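Vokdale Household Mending Notes

A text collection of mending and fabric care notes, gathered by Fanni Rácz and Ákos Mészáros

Welcome, and thank you for stopping by! This collection began as a shoebox of index cards that Gizella Katona kept beside her sewing machine, and it has grown a good deal since we started typing them up one rainy March (the handwriting took some getting used to, especially the cards written in pencil). There are now 400 notes in the main file, each one a short piece of advice on fixing, washing or storing something made of cloth.

What's in the folder

notes.csv holds the notes themselves, one per row
fabrics.txt is the list of fabric names we settled on, with the older names next to them
questions.txt has 40 notes we couldn't make sense of and would love help with
changes.txt says what we fixed and when

Columns in notes.csv

id: a plain number, never reused, even if a note is taken out
fabric: one name from fabrics.txt, or "any"
job: one of 7 words, which are patch, darn, hem, wash, press, dye and store
text: the note as written, with spelling left alone unless it got in the way of the meaning
source: the initials of whoever wrote the card

A few words about the text

Gizella wrote for herself and for her neighbors, so she skips steps she thought everyone knew. "Do the corner as usual" turns up more than once, and we have left it that way. Where she did explain the usual corner, on a card filed under pillowcases for some reason, we added its id to the others so you can find it. Botond Halász went through all the dye notes and marked the ones that call for products you can't buy anymore. Please read his marks before you try anything on a shirt you're fond of.

Colors

Reds get the most space of any color, mostly because Gizella had strong feelings about washing them with anything else. Her rule was cold water, inside out, and alone the first few times. Pinch up a bit from the middle and press it against a damp white rag before you trust it with the rest of the laundry.

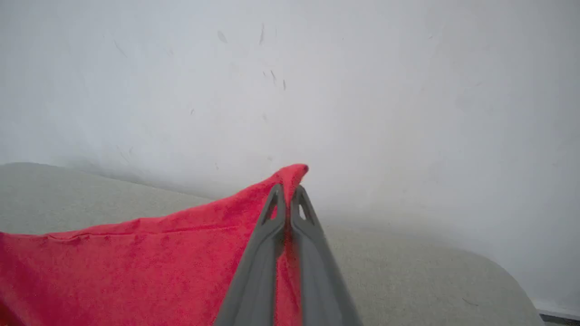 Using and sharing

You're free to copy, print and change these notes for any purpose, and a mention of Vokdale would be kind. If you fix a mistake, write to Raimo Peltonen, who looks after the files and is always happy to get mail. We'll be adding 50 more cards on wool once they're typed. The current version was put together on 10th May.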